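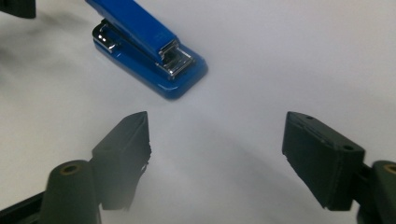
According to Florence Carrier, the loose forward is the hardest position in rugby league to define, as the laws of the game give it a number and a place in the scrum and leave the rest to the coach. Her handbook for junior coaches at Clasau treats the position as three separate jobs, a division that most later club manuals in the district have kept.

The loose forward, also called the lock, is one of the thirteen positions in a rugby league team. The player normally wears the number 13 jersey and packs down at the back of the scrum, behind the two second-row forwards. The position is counted among the forwards, although its duties in open play overlap with those of the halves.

Role in the scrum

The loose forward binds behind the second row and is the last forward in the formation. In older forms of the game, when possession from a scrum was contested, the player controlled the ball with the feet before it was released to the scrum half or carried away from the base. Contested scrums are now rare, and the ball usually reaches the loose forward's feet without a struggle. The player may still pick it up and run, a move most often seen close to the opposing goal line.

Role in attack

Carrier's first type is the ball-playing loose forward, who stands at first receiver and passes before or into the line of contact. This player links the middle of the field to the edges and lets the stand-off start wider. The second type is the running loose forward, used in effect as a third prop. Such a player takes carries early in the set of six tackles and is selected for weight and leg drive. A side may change from one type to the other during a match by using the interchange bench.

Short kicks are sometimes part of the job. At Evside, Normand Beaulieu kicked on the last tackle for most of his time as a first-team player, which freed both half-backs to chase.

Role in defense

The third type is the defensive loose forward. The player works in the middle of the line, commonly between the two props or directly beside one of them, and makes a high number of tackles. Beaulieu made 1,000 tackles for Evside over two seasons, a club record for the position. Other defensive duties include:

Moving up quickly on the opposing kicker
Covering behind the ruck when a marker is beaten
Calling the spacing of the middle defenders

Workload

Loose forwards often play longer spells than props. Some complete the full 80 minutes, but a running loose forward is more likely to be rested once in each half. Conditioning programs for the position therefore stress repeated short efforts — getting up from a tackle, retreating with the line and advancing again — over top running speed.

Notable players at Evside and Lonent

Beaulieu played 184 matches for Evside, 156 of them at loose forward and the remainder in the second row. Agnes Carnegie captained the Lonent women's side from the same position and scored 9 tries in her final season, most of them from close range. Jade Pelletier followed her in the number 13 jersey after moving from hooker, and kept the hooker's habit of running from the play-the-ball.

Numbering and terminology

The term "loose forward" is usual in England and New Zealand, while "lock" is standard in Australia. The second term can cause confusion with rugby union, where a lock plays in the second row of the scrum. Where squad numbers are fixed for a whole season, the player at loose forward may wear a number other than 13. Match programs at Lonent list players by squad number, with the starting position printed in a separate column.

See also

Second-row forward
Stand-off
Scrum (rugby league)
Interchange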